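Puesta en marcha, parte 4: enseñar al Larkis a cambiar la bolsa de la papelera

Si has llegado hasta aquí es que ya tienes el Larkis montado, conectado a la red y con los dos brazos calibrados (si no, vuelve a la parte 3, que sin eso esta rutina te va a salir torcida). Ahora viene la que a mí más me gusta de todo el paquete Rukon: la rutina de papelera. Llevo meses montando estos equipos en oficinas y es la que siempre me piden primero.
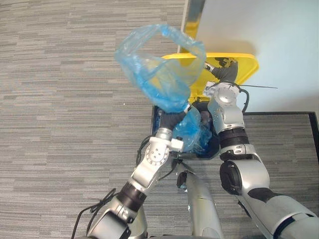
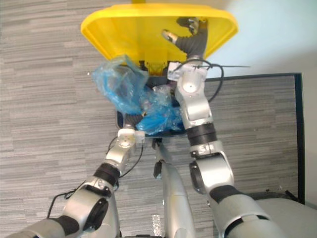
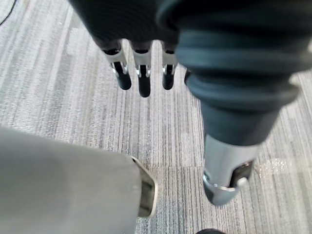 La rutina de papelera, sobre moqueta: los dos brazos con la bolsa azul en las dos primeras vistas y, en la tercera, los dedos y el pulgar de una mano.

Antes de empezar

Necesitas la papelera, un rollo de bolsas de tu talla habitual, la tableta con la aplicación Maddocks abierta y un rato tranquilo. La primera vez cuenta con 25 minutos. Yo suelo hacerlo el viernes por la tarde, con la oficina medio vacía, y así no tengo a gente cruzándose por detrás del robot.

PRECAUCIÓN: mantén la seta de parada al alcance de la mano durante todo el proceso. Los brazos se mueven despacio en modo aprendizaje, pero pesan, y un codo metálico en la espinilla duele igual.

Pasos

1. Coloca la papelera delante del robot, centrada, y abre la tapa del todo. Si la tuya no lleva tapa, marca «Sin tapa» en el menú Recipiente.

2. En Maddocks, entra en Rutinas > Papelera > Nueva. Ponle un nombre que luego reconozcas («Recepción», «Sala grande»...). Yo al principio las llamaba todas «prueba» y menudo lío.

3. Pulsa Reconocer. El robot inclina la cabeza y dibuja en la tableta el contorno de la boca. Corrígelo con el dedo si se ha ido hacia la tapa, cosa que hace bastante con tapas de colores vivos.

4. Elige la mano que va a agarrar el cuello de la bolsa y la que va a sujetar el borde. De fábrica viene izquierda para el cuello, y a mí me va bien así.

5. Ajusta la fuerza de pinza. Para bolsas finas empieza en 6 y ve subiendo de uno en uno hasta que la bolsa no resbale. Con valores altos el plástico se rasga, y entonces te toca recoger a ti — lo digo por experiencia.

6. Pulsa Guiar y lleva los brazos con suavidad, sujetándolos por el antebrazo. Nunca tires de los dedos ni de los cables de la muñeca.

7. Levanta la bolsa despacio hasta que salga entera y suelta los brazos. El Larkis se queda quieto en esa postura. Pulsa Guardar punto.

8. Repite el recorrido entero en modo Ensayo, con la velocidad al 25 % y la papelera vacía de basura. Si todo va fino, sube al 100 %.

NOTA: si la bolsa se queda pegada al fondo, activa la opción Volcar. El robot inclina la papelera con una mano y trabaja la bolsa con la otra. Tarda bastante más, pero con cubos estrechos es mano de santo. Eso sí, ¡no la uses con residuos líquidos!

PRECAUCIÓN: en moqueta, revisa que los cables sueltos de los brazos tengan holgura y no se enganchen con el borde de la papelera al inclinarla. Haz un movimiento completo a mano antes de lanzar el ciclo automático.

Mantenimiento de las manos

Pasa un paño seco por las yemas y por el fuelle de goma del pulgar cada 100 ciclos (la aplicación te avisa). Nada de alcohol ni espráis. Si ves pelusa metida en las articulaciones, usa el pincel Flavanik que viene en la caja de accesorios y hazlo siempre con los brazos desconectados.

Si algo falla

Aviso «Cuello no encontrado»: abre un poco la bolsa con la mano y vuelve a pulsar Reconocer.

Aviso «Carga excesiva»: hay demasiado peso. Vacía parte y repite desde el paso 6.

El robot suelta la bolsa a medio camino: sube un punto la fuerza de pinza. Si ya vas por encima de 25, no sigas subiendo y escribe a Paavo Laitinen, de soporte, adjuntando el registro de la rutina.

La parte 5 explica cómo poner la bolsa nueva. Deja guardada esta rutina antes de pasar a ella.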